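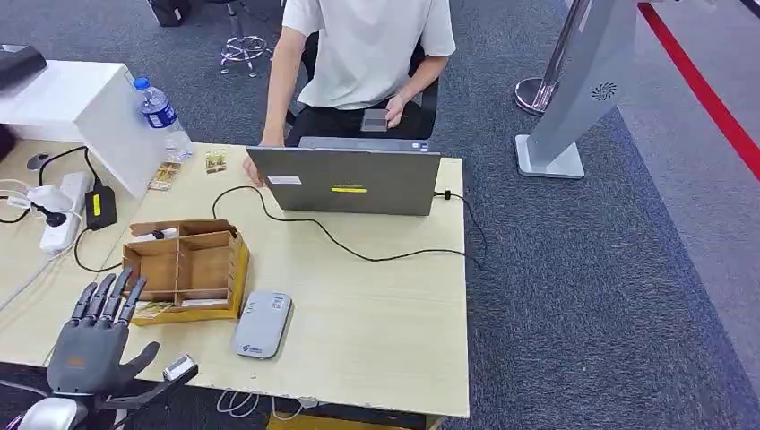

The Revival of the Printed Paper Theatre

The toy theatre, once a fixture of the middle-class nursery, has returned to the catalogues of small European publishers. Sheets of scenery, wings and costumed figures, printed for cutting and mounting at home, are again being issued in editions that sell out within a season. The buyers are for the most part adults, and many of them already collect paper dolls, model buildings or printed ephemera of other kinds.

Among the publishers responsible is Prillitz, a press that began with greetings cards and issued its first theatre in a run of 234 numbered sets. Each contained a stage front, two changes of scenery and 11 characters, every one supplied in more than one pose so that the performer could exchange a standing figure for a kneeling one between lines. The set was drawn in pen, coloured by hand and then reproduced on a matt card that takes a clean fold. A second printing followed in May, with the numbering omitted and the orchestra pit redrawn after complaints that the tabs were too narrow to hold glue.

The choice of card remains the principal difficulty. Traditional sheets were printed on thin paper, which the purchaser pasted on to board before cutting. Present-day customers expect to cut directly from the sheet, and a stock heavy enough to stand upright is often too stiff for the fine work around fingers, feathers and sword hilts. Balico, which supplies several of the smaller presses, now offers a laminated card in a middle weight. Opinion on it is divided. It resists curling in a warm room, but the cut edge shows white and must be tinted with a pencil or a nearly dry brush if the figures are to be seen from the side.

Costume has attracted more attention than scenery. The Kongkaew series, devoted to dance drama, has been praised for headdresses printed as separate pieces and slotted over the figure, an arrangement familiar from paper doll wardrobes but seldom used on the miniature stage. Its instruction leaflet recommends a new blade for every sheet and advises that the openwork be cut before the outline. Beginners who reverse the order generally tear the crown.

Storage is a matter on which collectors hold firm views. Uncut sheets should lie flat, interleaved with acid-free tissue, in a drawer away from direct light. Mounted figures fare better upright in a shallow box, with their wires removed. Early sheets that have been varnished should on no account be stacked, as the surface may soften and adhere to whatever is placed above it.

Prices for new work remain modest. A complete theatre may be had for about 50 pounds, and single character sheets cost a small fraction of that sum. The Ema portfolio, a winter play in one act with a skating scene worked by a sliding strip beneath the stage floor, is sold only as a complete set, with the text of the play bound separately so that it may be held in the hand during a performance. A supplementary sheet of spare skaters is in preparation and will be available to existing owners by post.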